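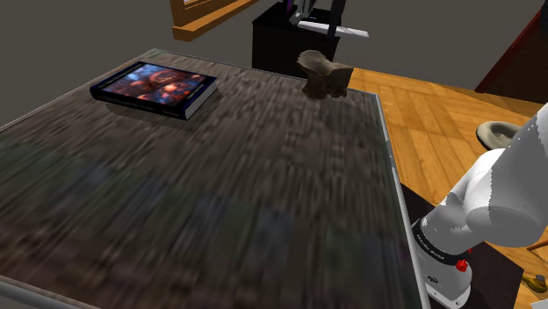 Table clearing, simulator runs
21 August 2018

Present: me (Declan Ó Briain), Kathleen Conneely, Finbarr Fahy for the afternoon. Neville Rowbotham read the draft of this and his remarks are worked in below.

Carrying on with the question Neville put to us in the spring, which was whether an arm fixed next to a table could be trusted to clear it. He meant a kitchen table at home or the bench where people eat their lunch, and he meant all of it: pick up what is there, put it where it goes, leave the top fit to wipe. I have stopped trying to answer the whole of that. Today was only lifting and moving, with two things on the table, the hardcover book and the small brown lump. Everything was done in the simulator. The real arm stays off until Cormac has signed the guard.

Setup

Table, arm, book and lump as in the scene Kathleen built. The book is at the far left of the top, lying flat, and the lump is over by the far right edge. Planner is the current Plarow build with the old grasp library. Kinsella scoring turned off because it keeps marking a nudge as a success. Speeds at the slow setting throughout.

The job for each run: move the book to the right-hand half of the table, then move the lump to where the book had been. Timed from the first joint movement to the arm back at rest. No help from the keyboard once started. If the planner gave up, the run was over and went down as a fail.

10 runs in all. Kathleen started them and I kept the notes.

The lump

Started with this because I expected trouble from it and got very little. We have called it the bear, the potato and the rock at different times and the log files use all of those names, which made sorting them a pain. From now on it is "lump" in every file. Please.

The planner likes it. It has a rounded top and a stubby bit sticking up on one side, and whichever way the grasp library comes at it there is something to close on. It did twist in the grip on the way across in several runs and was set down facing a different way. For this job I don't mind. If it were an ornament on somebody's shelf they would mind, and Kathleen thinks we should record the facing angle from now on so that we know how bad it is. Agreed, she will add it.

Being near the edge was less of a worry than I thought. The approach comes from above and there is nothing to push it off. I would still like to see what happens when it is moved another 2 cm towards the edge.

The book

Poor. A closed hardback lying flat is a bad shape for a gripper. It is wide, it is thin, and the part you could get hold of is down against the table. A person slides it to the edge of the table with the flat of the hand and picks it up by the overhang, and nobody has to be taught it. The planner has no slide in it at all. It looks for a grasp, finds the covers too wide to span, tries for the spine, and touches down on the tabletop before the fingers are low enough.

7 of the runs ended there. In the others it got a hold on a corner and dragged the book across, more by friction than by lifting. The final position was near enough for me to pass them, but I want it noted that the book was never off the table. Finbarr says that on a real table with a rough top the cover would be scuffed, and that on a polished one the fingers would skid. I think he is right on both.

He also asked what would have happened with a paperback. I think the front cover would have lifted and the rest stayed put. Worth a run.

Time

The runs that finished took up to 80 seconds. Finbarr cleared the same two objects off the bench by hand while we were talking about it, without putting his tea down. I know this is not a fair comparison at the slow setting, but Neville will ask, so there it is.

Most of the time goes on replanning after a failed approach to the book. The arm backs right out to its rest pose every time before it tries again. Cormac wrote that in deliberately when people were standing close to the rig and I would not want it taken out without asking him. In the simulator we could shorten it safely.

Things wrong with the simulator itself

The tabletop texture comes out very blurred and streaky. It makes no odds to the planner, which is given the poses directly, but it will matter as soon as we switch over to finding the objects from the picture. The front of the book has a lot of colour in it and I expect it will be found easily enough. A brown lump on a streaky brown and grey table is another matter. Kathleen to ask Toltska if they have a sharper table.

Friction between book and table is still a number I typed in myself last October. We should measure it. A spring balance and any hardback will do.

Contact sound is on for some reason. Turned it off.

Neville's remarks

He asks if we should give up on flat objects and say so, and sell the thing for cups, tins and toys. I would be sorry to. Flat things are most of what is on a table: post, plates, magazines, a phone, a chopping board. A machine that clears round them leaves you with the worst half of the job. I would sooner say plainly that it can't do the chore yet and spend the time on the slide.

He also asks about suction. It would lift a book by the cover, and the cover would open. It would do plates nicely as long as they were clean, and they won't be.

On the shop-floor side he is more hopeful than I am about the house, and there I agree with him. Flindier's packing bench has the same few parts on it every day, in trays, and someone on hand to reset the arm when it stops. What I saw today would be some use to them with a bit of work on the retries. It would be no use to my mother.

Next

Write the slide as a separate move: press down lightly near the middle of the cover, pull towards the nearest edge, stop with a third of the book over. Grasp from the side. I will draft it and Finbarr will check the forces.

Find out which edge the arm can reach past. The side nearest the base is the obvious choice, but I am not sure the wrist can get low enough there without fouling the table rim. Kathleen to run the reach check first, before I write any code.

Lump again at the edge, with the facing angle logged.

Paperback.

Rename the old log files. Mine to do, they were mostly my names.

Kathleen has the run folder on the shared drive under today's date. The second run in it is a false start where I had the wrong grasp library loaded. It isn't counted above and can be deleted once she has copied out the settings.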